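Stallow: household words for small things

README, second go

Stallow is a word list. It holds the names that people in one corner of the country give to the odds and ends in their homes: the bit of bread at the end of the loaf, the drawer where the string lives, the thing you change the telly with. There are 400 entries, gathered over 52 weeks, mostly by asking people at bus stops and then regretting it.

What's in the folder

words.csv has one row per word, with its meaning, the village it came from and how sure the speaker was.
villages.csv gives the short codes. ZOD is Zodomano, the café, which isn't a village but supplied more words than two of them.
rows.txt is a record of arguments. It began as a list of table rows to be checked and the name stuck.

How the words were gathered

Each speaker was shown a household object, or had one described to them, and was asked what they called it at home. If they said "a remote control" we asked what their gran called it. If they said their gran also called it a remote control, we thanked them and moved on. Speakers under 20 were welcome but mostly said "thing".

Spelling is a guess throughout. Most of these words had never been written down, and several speakers were cross to see what we had done to them. Where two spellings were fought over, the one used in the Fairweather parish newsletter wins, for want of a better judge.
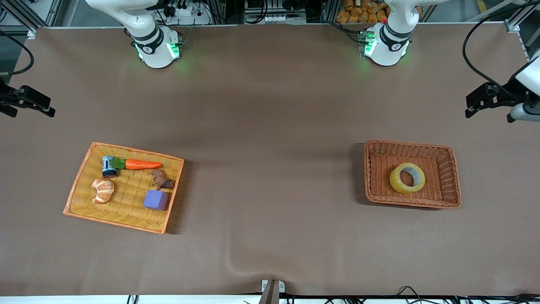
The "sure" column runs from 1 to 5. A 5 means the speaker would swear to it. A 1 means they had heard it once, possibly from a cousin, possibly on the radio. Please don't average this column. Someone did, and got a chart out of it, and the chart is now in a talk we can't get taken down.

Known problems

There are 30 words for the end of the loaf and none for the lid of a teapot. This reflects what people wanted to talk about.

"Skuvito" appears as a cupboard, a slipper and a mild insult. All three are correct.

Anything collected on a Saturday should be treated with care, as the café was loud and the handwriting shows it.

Rude words are kept and marked R. A few polite words are also marked R through a sorting mistake, and we have grown fond of it.

Using it

Do what you like with the list, but say where you got it. If you print it on tea towels, send one.

Corrections go in a plain text file with the row number first. Please read rows.txt before reopening anything to do with scones.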